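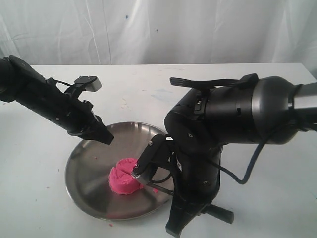 Page last changed: September, 23:26

List: kitchen-talk
Subject: Re: salt dough and the "never cracks" recipe
From: Ľubica Hrnčiar

Thanks for forwarding the whole thing. I've left most of it in below so that people who joined after the summer can see what we're on about.

> I came across this on the Tramov craft pages and I think it settles
> the argument we had last year. Two cups of flour, one of salt, and
> you swap a third of the water for cornflour paste made up hot. The
> writer says it has never cracked on her, not once, and that you can
> skip the slow drying and go straight into the oven at 140. She also
> says you can colour the dough right through with ordinary food
> colouring and it won't fade. I made a batch of hearts with it and
> they came out fine. Can we put it in the list's recipe file in
> place of the old one?

I'd rather we didn't, or not yet.

First, "never cracked on her" tells me very little unless I know what she makes. Flat hearts five millimetres thick hardly ever crack with any recipe. I've made them with the old one, with too much water in it and with salt that had gone lumpy, and they were fine too. The trouble starts when the piece is thick in one place and thin in another. The outside goes hard, the middle is still damp, and something has to give. If the Tramov writer has baked a solid apple or a fat little owl, she doesn't say so, and there's no picture of one on her page.

Second, the oven. 140 straight from the bowl is hot. I tried it with the hearts and got away with it, then tried it with two egg-sized balls and both of them puffed up on one side and went brown underneath. I know ovens differ and mine runs on the warm side. But the old recipe says to start low and leave the door open a crack for the first hour, and I've not seen a reason to drop that. It's dull advice and it costs you an afternoon. I'd still take it over a tray of brown balls.

Third, and I may be repeating myself from last year, what is the cornflour doing? I can believe it makes the dough smoother to handle. It did feel nicer, I'll give her that, and it took a sharper edge from the cutter. Smoother is a different claim from "won't crack", though, and the page slides from one to the other in the space of a line.

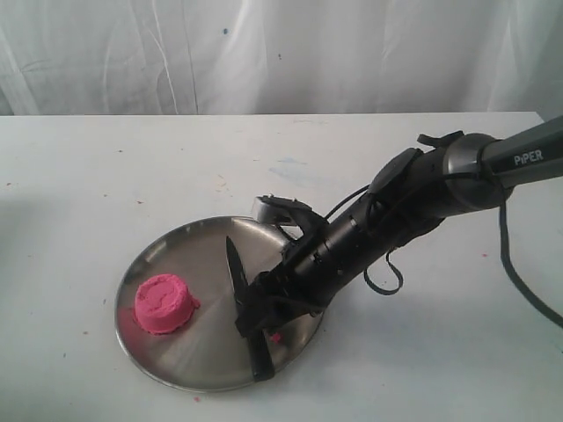 Colouring the dough right through is the part I have most doubts about, and it's also the part people will want to try first. Food colouring is made to be eaten within the week. Nothing in it promises to last on a sunny windowsill. The strong colours look grand going in and then the salt comes through as the piece dries and everything goes chalky. If you must try it, go for a thick shape in one plain colour, like the pink cup-shaped mound on the steel plate, and write down how many drops you used. Then put half the batch in a drawer and half in the window, and look at them in a couple of months. I did this with green and yellow. The yellow in the window had all but gone, and the green had turned the sort of grey you get on old dishcloths. Paint on top, with varnish over it, has lasted years in this house.

As for "it won't fade", I wrote to ask how long she had kept hers. The answer was that she gives them away at the end of each term. So she hasn't looked.

I should be fair and say the old recipe in our file isn't perfect either. It came from a leaflet that somebody typed up, and the salt is given in cups in one line and grams in the next, and they don't agree. I've been meaning to sort that out. My own notes say equal weights of flour and fine salt come out too crumbly to roll, and two of flour to one of salt by volume is right. Add the water a bit at a time and stop before you think you should. Knead it for a good ten minutes. Most of the cracks I get on the surface, as opposed to the deep ones, come from lazy kneading.

What I'd like is for 5 of us to make the same thing with both recipes. Something awkward, please, no hearts. A ball the size of a hen's egg would do. Same flour if you can manage it, same tray, same oven, and the slow start for both. Then another pair done her way at 140. Report the failures as well. Last time we only heard from people whose batch had worked and I don't think it taught us much.

If the new one wins I'll type it into the file myself. Until then could it go under "untested", with the oven line taken out?

Does anyone still have the leaflet? My copy has a ring of something over the part about varnish.

Ľubica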